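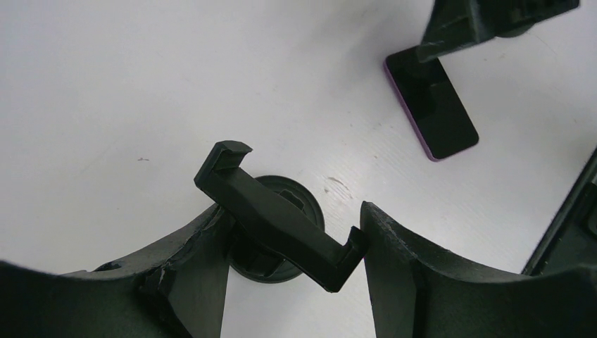

Wednesday, December 14, 2022

Phone holder tips, for the desk or kitchen counter. Quick ones, typing this between jobs.

- Wipe the table first. Drop of dish soap, warm water, then a dry cloth. Streaks on a white top don't matter much, grease does.
- Clean the underside of the base too. Lint sticks to everything. Old toothbrush for the rim.
- Suction mounts like smooth and flat. Glass, gloss tile, sealed tops. Bare wood, forget it. On a matte top try it for an hour with no phone in it before you trust it.
- Press down in the middle, not on the clamp. Stem is the weak bit, mine snapped right there in September. Was a Jatine, held up fine till I leaned on it.
- Jaws: a hook at each end, phone goes between. Check they aren't sitting on the side buttons or you'll be turning the volume down all through a recipe.
- Thick case? Take it off or get a wider clamp. Dont force it.
- Phone slides around: thin strip of rubber inside each jaw. Bike tube works great. Cut it with scissors, double sided tape, done.
- Keep it well back from the stove. Steam gets under the cup and lets it go.

Getting one off: lift the edge with a fingernail or an old plastic card. Never a knife, Alun Edwards has the scratch in his counter to prove it.

Cup gone stiff or curled? Soak in hot tap water ten minutes, lay flat, let it dry. Usualy comes back. If not, Zeleke sells just the bases, 70 cents each in the odds bin.

Black ones show flour like crazy btw. Damp cloth, corner of it down into the hooks. Toothpick for whatevers left.

More on drawer liners next week if I get to it.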